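Skesodari Two-Arm Evaluation Bench
Equipment page, Varnbridge Shared Laboratory

Category: manipulation, gripper and camera comparison
Availability: by reservation
Supervised hours: weekday mornings from 9:00 a.m.

Overview

The Skesodari bench is provided for groups that need to compare grippers, wrist cameras or arm controllers under the same working conditions. It consists of two arms fixed to a shared front rail, facing a tabletop enclosed by plain walls. Both arms can reach the center of the table, and most of the standard tasks are set there, where the two grippers must share a small space.

The bench is intended for short comparative trials. Groups planning long unattended runs should apply for the Evard cell, which has its own reservation page and a separate safety approval.

Standard task sets

Three task sets are maintained by the laboratory. Users may bring their own objects, provided that these are declared on the reservation form.

Set A, Small Parts. The arms pick single pieces from shallow trays and place them in a bowl. The pieces are small and brightly colored, and they lie in heaps, so a gripper that performs well on isolated objects will often perform less well in this set. Dropped pieces are recorded separately from missed grasps.

Set B, Tableware. Plates, bowls and cups are moved between the table and a wire dish rack. The set is useful for judging how finger shape affects the grasp on a curved rim, and for checking whether a wrist camera can follow thin metal wires.

Set C, Transfer. An object is held by one gripper and handed to the other. Reflective objects are permitted in this set and are recommended for camera comparisons.

The patterned table covering is retained for all three sets. Requests for a plain covering are considered where a vision method is being tested in its first stage.

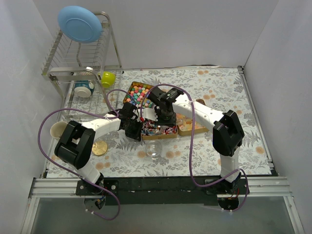

Each trial is recorded with the joint positions, the gripper commands and the video from every camera in use. Clocks are aligned before the first trial of a session and checked again at the end. The record is released to the user group after the supervisor has signed the session sheet, normally by the following working day.

Grippers and fingers

The bench is supplied with parallel grippers as standard. Users may fit their own fingers to the standard mount or replace the complete gripper. A replacement gripper must be presented to the supervisor before the session, together with its mass and its maximum closing force. Grippers with exposed pinch points are accepted only with a written risk statement.

When two finger designs are to be compared, the laboratory requires that both be tested on the same arm. The left and right arms differ slightly in cable routing, and results from one should not be set against results from the other without a control series. A session of 24 trials per design is the minimum for a signed comparison report.

Controllers

The Nghiêm controller is installed by default. It accepts position commands for both arms and stops both if either reports a fault. External controllers may be connected through the service port after an induction lasting up to 2 hours. Users are responsible for restoring the default configuration before leaving, and the bench is not considered returned until the supervisor has run the motion check.

Record of use

The current archive holds 2,532 trials, of which 305 belong to Set C. The Set C series was extended in August at the request of user groups working on handover, and further additions are planned. Archived trials may be consulted by any registered group. Reuse in a publication requires the consent of the group that made the recording.
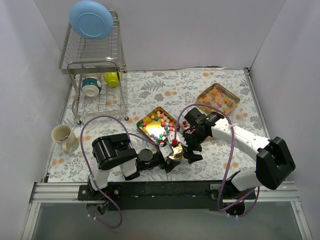
Asnakech Tefera writes that her group found Set C far more demanding than Set A, and that the result changed their choice of fingers. The softer pair had scored higher on the trays, she reports, but let objects turn during the handover, and the receiving gripper then closed at the wrong angle. She would like the session sheet to include a separate line for rotation in the grasp. At present such trials are entered as successful if the object reaches the second gripper at all, and she considers this too generous.

The laboratory has accepted the proposal. A field for rotation will be added to the session sheet, and groups may request that their earlier Set C recordings be scored again from video.

Reservation

Requests are submitted through the equipment desk and should state the task set, the gripper and camera to be tested, the controller, and the number of trials expected. Groups using the bench for the first time must also name one person who will attend the induction. Changes to the declared equipment are accepted until noon on the working day before the session.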